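Trucos para que las botellas y los vasos reutilizables no huelan

13 de noviembre de 2021

Lo confieso: durante años tiré botellas que tenían arreglo. Les quedaba ese olorcillo a cerrado y yo, hala, a la basura. Desde septiembre no he tirado ni una, así que os cuento lo que hago (¡y es baratísimo!).

Lo primero, el bicarbonato. Una cucharada, agua templada hasta arriba, agitar bien y dejar 15 minutos. Si el olor es de zumo o de café con leche, repito y la dejo toda la noche. La tapa va aparte, con la junta de goma quitada, que ahí se esconde lo peor. 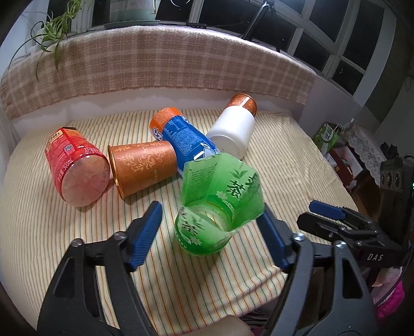 Botella roja de 900 ml y vaso cobrizo con adornos dorados.

Para los vasos de metal, nada de estropajo verde, que los raya enseguida. Yo uso un paño suave con vinagre rebajado, y con los que llevan dibujo voy con más mimo todavía, sin frotar. Y jamás lejía, por favor.

Luego, a secar boca abajo y SIN tapa. Guardarlas cerradas con una gota dentro es pedir moho a gritos. Si tenéis prisa, meted un trozo de papel de cocina enrollado y dejad que asome un poco, para sacarlo luego sin pelearos con el cuello de la botella.

¿Y el arroz crudo para el fondo? Funciona, un puñado con agua y jabón, pero colad el agua al tirarla o acabaréis desatascando el fregadero, como me pasó a mí.

29 comentarios · 100 veces compartido

También te puede interesar
Cómo quitar la cal del hervidor
16 usos del vinagre en casa
Limpiar el horno sin productos fuertes

Contacto | © 2021 Custeo | Volver arriba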